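Skitach Workstation Inventory: README

Release of September 28, 2021
Maintained by the Equipment Records Office, Skasmont
Contact: Rami Obeidat, Records Coordinator

1. Purpose

The Skitach Workstation Inventory is a register of portable and desktop computing equipment assigned to individual desks at the Skasmont site. It is published internally so that departments can confirm what equipment is held at each desk, plan replacements, and settle questions of assignment without opening a separate request. The register covers laptops, external monitors, docking units, and the cables and adapters issued with them. Telephones, printers, and personally owned devices are not recorded.

2. Contents of this release

inventory.csv: one row per item of equipment
desks.csv: one row per desk, with building, floor, and row
changes.csv: transfers, returns, and disposals entered after the previous release
photos/: reference photographs, filed by desk
README.txt: this document

The inventory file contains 3202 rows. Of these, 1902 refer to laptops. The desks file lists every desk on the two open-plan floors of the Srour building and the ground floor of the Ekus building. Meeting rooms are excluded and are handled by Facilities under a separate schedule.

3. Fields in inventory.csv

item_id: Permanent identifier. It is not reused after disposal.
desk_id: Desk to which the item is assigned. Matches desk_id in desks.csv.
category: laptop, monitor, dock, cable, adapter, or other.
maker: Name as it appears on the item. Where a laptop carries the name in more than one place, such as the lid and the lower bezel, it is entered once.
finish: Main color of the outer case. The permitted values are black, gray, silver, white, and mixed.
condition: A, B, or C, as defined in section 4.
date_checked: Date of the most recent physical check.
notes: Free text, no more than 2000 characters.

Empty fields indicate that the information was not collected. They should not be read as "none" or "not applicable."

4. Condition grades

Grade A is given to equipment with no damage to the case, hinges, keyboard, or display. Light smudges and dust on a lid do not lower the grade. Grade B is given where there are scratches, worn key legends, or small dents that do not affect use. Grade C is given where a part is cracked, missing, or loose, and the item has been referred for repair.

Grades are assigned by the person carrying out the check and are reviewed by the Records Coordinator before release. Grades are not assigned from photographs alone. Reflections on a dark display and glare on a metal lid can hide marks that are plain to the eye.

5. Collection procedure

Checks are carried out desk by desk. The laptop is examined both from the lid side and in the open position. Monitors are examined in place and are not moved unless the label cannot be reached. Cables are recorded only if they are on the issue list for that desk. Loose cables found on the desk surface are entered in the notes field and left where they are.

Name plates are used to confirm the desk assignment. Names are transcribed in the script in which they are printed and are kept in the restricted version of desks.csv.

6. Known limitations

The finish field was introduced partway through the current cycle, and 46 older rows still carry the value "unknown." These will be corrected in the October update. Some laptops that travel between the Srour and Ekus buildings appear under the desk where they were last checked, which may differ from the desk of assignment.

The category "other" has been applied unevenly. Users comparing departments should treat totals for that category with caution.

7. Access and corrections

The register may be consulted by all staff. Copies of the photographs may not be circulated outside Skasmont without the written agreement of the Equipment Records Office. Corrections should be sent to the Records Coordinator with the item_id, the field concerned, and the proposed value.

8. Sample photographs

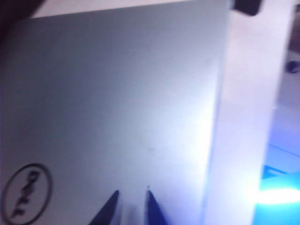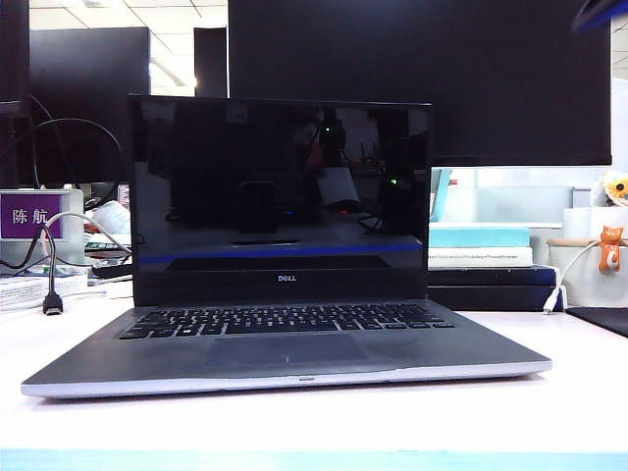
Figure 1. Dell laptop, silver lid with maker's logo (first photograph); open Dell laptop at a desk, display off, with name plate at left (second photograph).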